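Changes to the Werkar Roster for the Autumn Season

Following the close of the summer league in August, I should like to set out the changes to the Werkar roster and to record my thanks to those who are leaving us. I have managed the side for four seasons and write here in a personal capacity, although the team has approved the details given below.

Birthe Nørgaard joins Werkar from Lornus as in-game leader. She played 79 official maps for her previous side and called strategy in 63 of them. Our negotiations with Lornus were conducted courteously and concluded on Friday, when both teams signed the transfer papers. She will be eligible for the opening round against Nernwood.

Carrillo has asked to step back from the starting five and will remain with us as a substitute until his contract ends. I regret the decision but respect it. His calm play in last season's relegation match kept us in the division, and he has offered to help our new captain learn the existing set pieces.

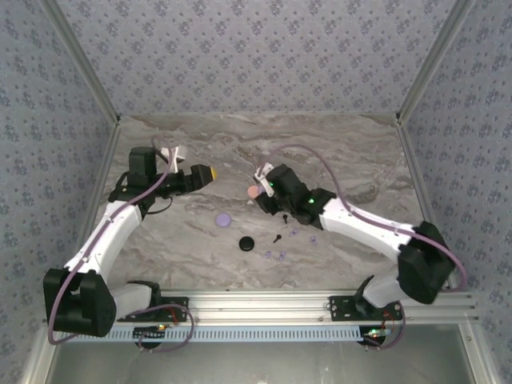
Practice arrangements

Team practice will continue on weekday evenings, with individual review beforehand. Each review will last 45 minutes and will be led by the captain. Players who cannot attend should inform me by noon on the same day. Matches against outside teams will resume once the new roles have been settled.

Supporters have asked whether further signings are planned. We have no open talks at present, and I do not expect any before the winter break. Match times for the opening round will be posted on this blog when the league confirms them.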